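The fourteenth frame

Can a machine do your chores yet? We spent a day in a shed at Urnlow finding out, and brought sandwiches

By the time I got to the shed at Urnlow, the kettle had already been on twice and the robot had not been on at all. Volker Lammers was underneath the bench with a torch in his teeth, looking for a cable. His colleague Bogdan Avram offered me a stool, a biscuit and a piece of advice, which was to sit well back and keep my expectations in the same general area.

I had come because of a promise. For most of my life I have been told that a machine would shortly be doing the housework. It was going to fold the shirts, empty the dishwasher and hang the family photos, leaving me free to take up the oboe. I own a robot vacuum. It spends its afternoons wedged under the couch, calling for help in a cheerful female voice. I do not own an oboe.

Lammers and Avram run Waresside, a two-man outfit that tests whether robot arms can manage the sort of work most of us do while thinking about something else. Their current obsession is picture frames. The job came to them through Haberkorn, a framing business that sells to gift shops and motels, where people at benches open the backs of frames, slip in a print and close them up again. It's dull work and hard on the thumbs. The firm wondered whether an arm might take some of it on.

"Everyone thinks it will be the glass," Lammers said, once he had emerged with the cable. "Glass is fine. Glass is flat and it stays where you put it. It's the little clips that are killing us."

You'll know the clips if you have ever framed anything. They're the small metal tabs that swivel over the backing board to hold it in. A person turns one with the side of a thumbnail, gets a feel for how stiff it is, and pushes a bit harder or a bit less. The whole business takes a second. When one is too tight you swear and go and find a butter knife.

A robot hasn't got a thumbnail, and nor has it got a butter knife, although Avram tells me they did try one. (It is now a shorter butter knife.) What it has is a pair of stiff fingers and a camera near the wrist, and it must work out from the picture where the clip is, which way it's pointing and how to approach it without gouging the timber. Using two arms helps, in that one can steady the frame while the other fiddles. It also means two arms to teach, and two arms that can disagree.

Their working name for the setup is Skundholm, chosen because it sounded like something that comes in a flat box with a screw missing.
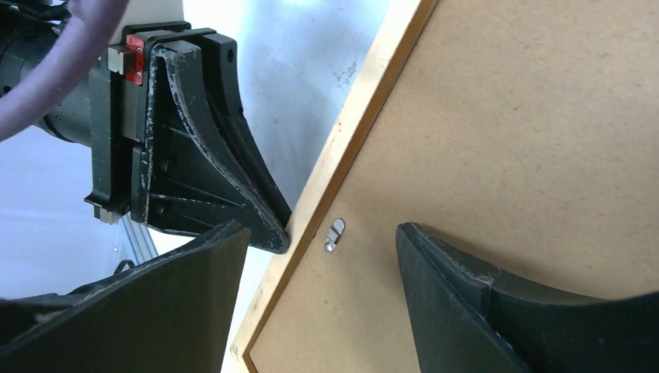 Pushing too softly gets you nowhere, and pushing too hard sends the whole frame skating across the bench like a dropped tray. Between those two lies a band of acceptable force that my nephew, who is six, can find without putting down his icy pole. Lammers reckons finding it has eaten almost 3 months of his life. He said this without rancour, in the tone of a man describing a long drive.

I asked the question I'd been sent to ask. Can they do the chores yet?

"Which chore?" said Avram.

"Any chore."

He thought about it through most of a Scotch Finger. Carrying boxes, yes, in a building that was laid out for it. Stacking things that are all the same shape, yes, and faster than you. Anything with fabric, give it time. Anything in a kitchen where teenagers live, give it a great deal of time. As for frames, he'd want to see November before he told Haberkorn anything they could put in a budget.

Before I left he handed me a frame, face down, and invited me to have a go. I turned the first clip easily. The second one broke my nail, and Lammers went off to look for the knife.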